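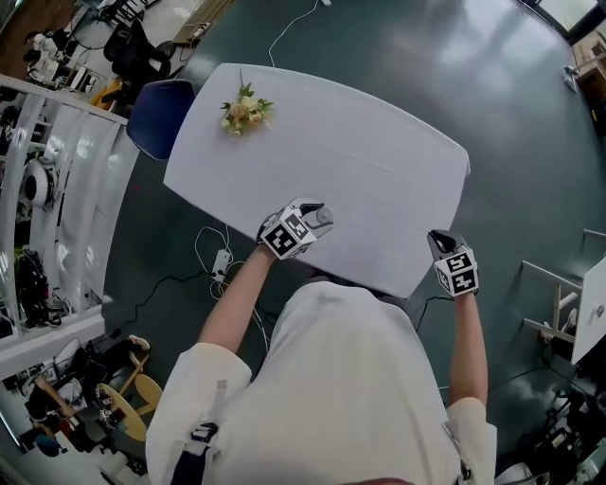

# Looking after the Mirkiron pair

Hi, and welcome to my page about the hand grippers! I'm Zulmira Serrano, and at Stindaveo I look after the Mirkiron pair, left and right, which we carry around by hand to teach the arm its jobs. Arnaldo Fonseca does the software side and I do everything with a screw in it (plus the tape, the wipes and the labels). People keep asking me how we set them up before a session and what goes wrong with them, so I've put it all in one place. Updated 22nd September.

**At the table.** White cloth on, flowers at the far corner, a gray rounded thing in the left jaws and the right jaws free. I love a plain cloth for this kind of work! The black jaws show up well against it, and if a little screw drops out you have a decent chance of finding it before it rolls onto our dark green floor, where it's gone until somebody steps on it.

**The marker cubes.** Those white housings with the black square patterns are what the tracking looks for, so they get most of my attention. I go over the faces with a dry microfiber cloth and I never use the alcohol wipes on them. I did that once in March and took a gray smear right across a pattern, and Arnaldo spent an afternoon hunting for a software bug that was really my cleaning. Sorry again, Arnaldo. If a corner of a pattern starts to lift, print a new one and replace the whole face. Gluing the corner down leaves a bump, and the bump catches the light.

Then give each housing a gentle twist. It shouldn't move at all. If it does, tighten the screws at the base a little at a time, going across from one to the other, and run the calibration again afterwards. Yes, even if it only moved a hair!

**Jaws.** Ours should open to 79 mm. I check with a cheap caliper at the tips, with the trigger fully released. When the number comes up short it's nearly always fluff in the slide (tablecloths shed like you wouldn't believe), so I brush it out with an old toothbrush and measure again. The pads I wash with dish soap and leave overnight on a paper towel. They feel fine after an hour, but put them back on too soon and they creep.

**Weight.** This one is a bit of a hobby of mine. The left gripper weighs 375 grams and the right one 373, and I'd love to tell you where the difference went but I have no idea. I write both down after every repair. Last spring the right one came back lighter than it went in, and that's how I found the spacer still sitting in the parts tray.

**Triggers.** Squeeze slowly, let go slowly, and listen. A healthy one makes a soft click at the end of travel. A scratchy one wants a tiny dab of Grurnine grease on the pivot, and I mean tiny - the first time I used so much that the jaws collected every crumb in the building. Wipe off whatever squeezes out.

**Cables and floor.** Our floor is always a bit of a tangle, I'll admit. Power strips, white cables, black cables, chairs pushed wherever there was room. What I do care about is the strip of floor where the wearer's feet go. Before a session I walk all the way around the table once with my arms out as if I were holding both grippers, and anything my toes find gets moved.

**Putting them on.** Straps first, grippers second. Get the buckles sitting comfortably, then reach to the far side of the table with both arms and see if anything pulls. If it pulls now it'll be driving you crazy in half an hour, so loosen it and try again. Loose sleeves are fine as long as they stay back from the trigger.

**End of the day.** Jaws closed, cubes covered with the little cloth bags (Arnaldo's mother sewed them, they're gorgeous), both back in the Widmer case with the left one on top. Anything that felt odd goes on the sticky note inside the lid. Today's note says "right trigger, scratchy again," so I know what I'm doing tomorrow morning.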